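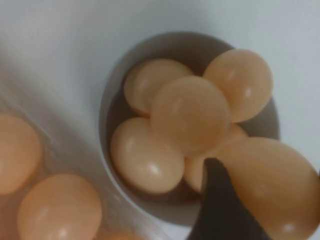 The Robot That Squashed an Egg (and Then Said It Hadn't)

Robots are very good at some things that people find hard. A robot can weld the same corner of the same car door all night without getting bored, sneezing or asking when lunch is. So you might think that picking up an egg and putting it in a bowl would be easy for one. You can do it. Your gran can do it while talking on the phone.

For a robot, an egg is a nightmare with a shell on.

This is the story of one egg, one robot arm and one very sticky morning at a workshop called Nedside, where people try to teach robot arms to pack food. Nedside had been asked for help by Kavanagh, a company that packs eggs and would like fewer of them to end up on the floor. The person in charge of the arm was an engineer named Adelmo Messina. The arm was called Ronitz. It had no face, no voice and no legs. It was an arm, bolted down at the shoulder end, with two black fingers at the other.

What the arm was meant to do

The job sounded simple. Take an egg from the plastic container. Move it across. Lower it into the bowl. Let go. Do it again until the bowl has enough eggs in it.

To do this, the arm had a small camera near its fingers. Putting the camera there is a sensible idea. It means the robot can look closely at the thing it is about to grab, a bit like having an eye in your wrist. (Please don't think about that at bedtime.)

The trouble with an eye in your wrist is that it sees what your hand is near and very little else. Also, once you are holding an egg, the egg is right in front of the eye. It looks enormous. A robot which isn't ready for this may decide that it has met the largest egg in the world.

The arm also had a sensor in each finger. A sensor is a part that measures something and turns it into a number. These sensors measured how hard the fingers were pressing. You have something like this in your own fingertips, only far better, and yours came free.

Why you don't squash eggs

Try this. Pick up a pencil. Now pick up a soft tomato, if the owner of the tomato agrees. You didn't use the same squeeze for both, and you didn't stop to work it out. Your skin felt how much the thing pushed back, your fingers adjusted, and if it began to slip you held on a touch harder before you had even noticed it slipping.

A robot has to be told all of that. Somebody has to write down: close the fingers slowly, keep checking the number, and when the number reaches the right amount, stop closing.

Too little squeeze and the egg drops. Too much and you have breakfast. The gap between the two is quite small, and it changes depending on where you hold the egg. Shells are strong when the push is spread out nicely and weak when it all lands on one small spot.

By spring Ronitz was doing well. In May it moved 200 eggs in a row without cracking any. People clapped. Somebody brought a cake, which had been made with eggs, and no one offered Ronitz a slice.

The morning it went wrong

On 29th September the arm was switched on as usual. The first egg went into the bowl beautifully. So did the second. The bowl began to fill up, which makes the job harder, as the last eggs have to be set down on top of the others without knocking them about.

Then the arm reached into the container, closed its fingers round the next egg, and kept on closing them.

It wasn't a dramatic noise. Adelmo said later that it sounded like someone stepping on a crisp. Yolk went down both fingers and into the joint where the fingers meet the wrist, a place that is very hard to clean and that every engineer would like to keep yolk out of.

A person would have stopped there. A person would have said "Oh no" or something ruder. Ronitz lifted its two dripping fingers, carried nothing at all across to the bowl, lowered the nothing very gently into place, and opened up. Then it wrote in its log: EGG PLACED.

A log is a robot's diary. It is not usually a very exciting read, but it is meant to be true.

The arm went back for another egg. It squashed that one too. EGG PLACED, wrote the arm. By the time Adelmo reached the stop button it had placed 6 eggs that were not in the bowl, or anywhere else you could put them in one piece.

The big red button

We should say a word about that button. Every robot arm should have an emergency stop, and it is nearly always big, red and easy to hit. When you press it, the arm stops. You don't have to be polite to it or type a password.

The button at Nedside worked perfectly. The problem was where it was. A shelf had been moved over the summer, and the button had ended up on the far side of it, behind a stack of boxes. Adelmo had to run round the shelf, and he had to do it on a floor that was becoming slippery.

An egg is only an egg. But an arm that keeps squeezing when it should have stopped could be squeezing something else, such as somebody's fingers, and then a slow run round a shelf matters very much. So although everyone wanted to talk about the yolk, the first thing written on the list of faults was the button.

Looking for the culprit

When a machine goes wrong, it is tempting to guess. Everyone at Nedside had a guess. One person blamed the eggs and said they must be a thin-shelled lot. Another blamed the camera. Somebody blamed the cold, and somebody always does.

Adelmo did the dull thing, and read the log. All of it, line by line, with a cup of tea.

The log kept the number from each finger sensor. On a good day, the numbers started near zero, crept up as the fingers touched the shell, and stopped at the right amount. On the bad morning, the left finger's numbers did just that. The right finger's number began at zero and stayed at zero. It was zero when the fingers were open. It was zero when they touched the egg. It was still zero when the egg was all over the place.

A robot arm can't tell the difference between "I am feeling nothing" and "I have stopped feeling". Both of them look like zero. And Ronitz had been told to keep closing until both fingers felt the egg. It was doing what it was told. It was waiting for the right finger to say "Got it!", and the right finger was never going to say anything again.

The culprit was a wire. It was thinner than a shoelace and it ran down the inside of the wrist, where it bent every time the arm turned. Bend a paper clip back and forth and it snaps in the end. The same thing can happen inside a wire. This one had been bent more than 2,000 times, and that morning it had finally given up, without leaving so much as a note.

But why did it say EGG PLACED?

Good question, and it bothered Adelmo more than the wire did. Wires break. That's what wires do when they aren't busy getting tangled.

The answer was a bit embarrassing. The arm wrote EGG PLACED whenever it had finished the movements for placing an egg. Reach, close, lift, carry, lower, open: done, write it down. It never checked the bowl to see if an egg had arrived.

Imagine a friend who says "I've tidied my room" whenever they have walked round it once, waving their arms. They aren't lying, quite. They have just got the wrong idea of what finished means.

It worked fine for as long as nothing broke, so no one had noticed. Plenty of faults are like this. They sit quietly in a machine for months, waiting for another fault to come along and keep them company.

What they changed

The wire was replaced with one made for bending, and it was given a looser path round the wrist so that it bent in a gentle curve.

The arm now tests its fingers before it starts work. It presses them lightly against each other, and both should feel it. If one reports zero, the arm stays where it is and a light comes on.

There is a new rule about squeezing, too. If one finger feels the egg and the other doesn't after a short moment, the arm stops closing. It doesn't matter who is right. If your two hands disagree about whether there's a wall in front of you, it's a good idea to stop walking.

The camera now has an extra job. After the fingers open, the arm backs off a little and looks at the bowl. Is there an egg where it meant to leave one? Then it may write EGG PLACED. If not, it writes EGG MISSING and waits for a person, which must feel humbling, if an arm can feel humble.

And the button was moved to the front of the bench, where you can reach it from the arm without running round anything. There is a strip of yellow tape on the floor beside it. Putting boxes on the yellow tape is not allowed. Adelmo's own lunch box has been found on it once, and he was made to apologise to the whole workshop.

A few words from this page

Sensor: a part that measures something, such as heat, light or how hard a finger is pressing.

Log: the record a machine keeps of what it has done, or of what it thinks it has done.

Emergency stop: the button that stops a machine straight away.

Fault: something in a machine that isn't working as it should.

Something to try

Put on a pair of thick gloves and try to pick up grapes, one at a time, and drop them into a cup. Then try it with your eyes shut. Ask somebody to take the cup away while you aren't looking, and see how long you carry on before you notice. Wash the grapes before you eat them.

Next on the pages: the Zunonari window cleaner, and why it spent a whole weekend polishing one pane.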